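Temden Lasora Limewash Paint

Matt mineral wall paint for inside walls and ceilings
Sold in 2 litre tubs and 16 litre drums
Mixed to order at our Plemimton works

We've been making Lasora for long enough to be a bit soft about it, and we still get a small thrill each time a fresh coat dries down on the test wall! It's a limewash in the old sense: slaked lime, water, earth pigment and a touch of casein to help it hold. There's no plastic in it. What you get is a chalky, cloudy finish that shifts a little through the day, so a wall that's quiet at breakfast can look quite rich by teatime.

What it goes on

Lime plaster is the best possible home for it. It soaks in, it cures as part of the wall, and if your plaster is sound you need no primer at all. Bare brick and soft stone are lovely too. Modern gypsum plaster takes it well once it has had a coat of Temden Mineral Primer, brushed out thinly in every direction (roller lines in the primer will show through, and they'll annoy you for years).

Old emulsion is fine under the primer if it's stuck down firmly. Press a strip of tape on, pull it away sharply and look at the back. A clean tape means carry on. If flakes come off, scrape and sand that patch before you go any further. Gloss needs a proper rub down first. We don't suggest Lasora for woodwork, metal or the inside of a shower.
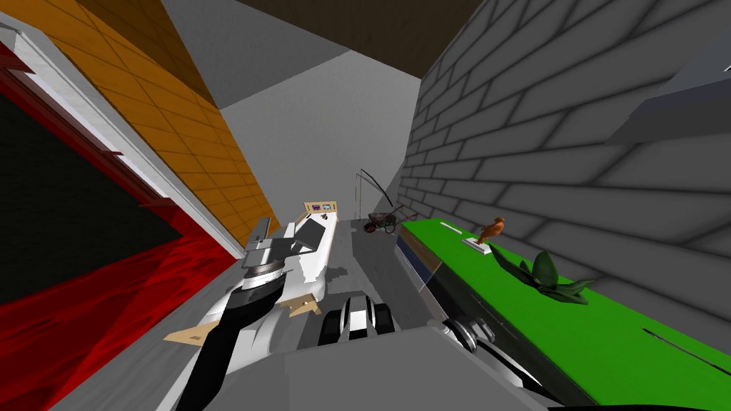
Colour is where people get stuck, and we do understand, because there are 61 shades on the card and every one of them dries several steps lighter than it looks in the tub. Please don't panic at the first coat. It goes on dark and patchy and rather see-through, and then an hour or so later it starts to bloom, and by the next morning you have something close to the real colour. The second coat brings the depth.

Our warm end is the part of the card we're proudest of. The reds and ochres are made with natural earths, so they stay soft even when they're strong. Zepeda is the big seller, a baked clay orange that looks gorgeous next to plain oak or a grey stone floor. It's also the one most likely to surprise you in a north-facing room, where it leans browner. Order the sample pot, paint it straight on to the wall over a good square patch, and live with it through one sunny day and one dull one.

If you're putting two strong colours side by side, let the first cure before you start the next. Lime stays lively while it's damp and a red will happily creep into its neighbour. Ordinary masking tape can lift a young coat, so most of our decorators cut in by hand with a small oval brush and accept a slightly wandering line. We think it suits the paint.

How to put it on

Stir it right down to the bottom, then stir it again every time you reload. The pigment is heavy and sinks quickly. Damp the wall with a plant mister on lime plaster or brick, leaving it cool to the touch with no runs. On primed gypsum, skip the damping.

Use a wide block brush with long, soft bristles. Work in loose crosses, keep a wet edge, and cover the whole wall in one go, corner to corner. Thin coats, always thin coats! If it's dragging, add a splash of clean water. If it's running to your elbow, you've added too much. Leave a full day between coats and keep the heating low while it cures.

Wear goggles and gloves. Lime stings badly in the eyes and dries out skin. Cover your floors and worktops before you open the tub, and wipe splashes off straight away with plenty of water.

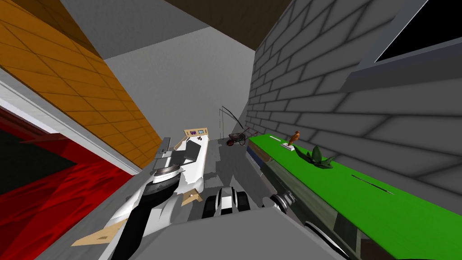

Hnat Horobets wrote in to say that he'd ignored the advice about working corner to corner, stopped for lunch halfway along his dining room wall, and could see the join for a fortnight. A third coat, well watered down, hid it completely. He also found that two brushes were handier than one, with the spare sitting in a bucket so it never had time to stiffen. He's gone on to do the hallway, in Zepeda, and would like us to make a green to match his kitchen tiles.

The greens are coming, Hnat! We've had trouble finding an earth green with enough strength that doesn't go muddy in lime, but the latest batches from the mixing room are very promising and we hope to add them to the card in November.

Living with it

Lasora is tougher than people expect, though it's still a breathing finish and it will mark if you scrub it. Dust it with a soft dry brush. For a scuff, dab on a little leftover paint let down with water and feather the edges out; once dry, it usually melts into the rest. Keep a jam jar of it back for this, lid on tight, with a film of water over the top.

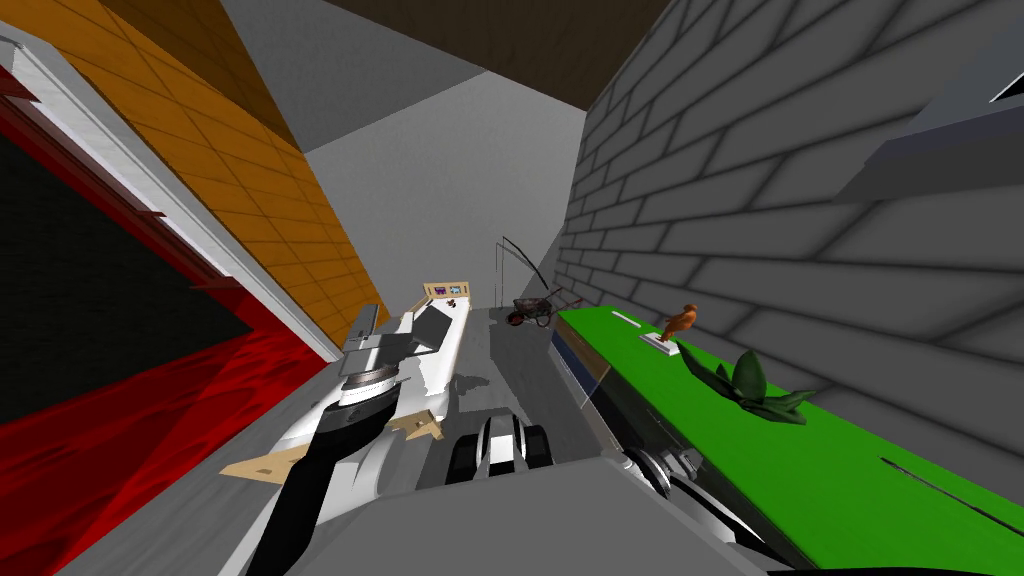
In kitchens and busy passages we'd add Temden Wall Soap after the paint has cured for a month. It's an olive-based soap, brushed on warm and buffed off with a cloth, and it leaves a gentle sheen and helps splashes bead up long enough for you to reach them. The colour deepens slightly, so try it behind a door first. Directly behind a hob, tiles are still the better choice.

Coverage and storage

Allow more for rough brick or thirsty old plaster, which can drink nearly twice as much on the first coat. Order enough for the whole room at once, as earth pigments vary a little between batches, and if you do have two tubs, tip them together in a big bucket before you begin. Unopened, Lasora keeps well in a cool cupboard. Don't let it freeze.

Sample pots are posted in a padded box with a hand-painted card of the same batch, and you can collect from the Plemimton works counter until four in the afternoon. Bring a photo of your room if you'd like to talk colours, we love that bit.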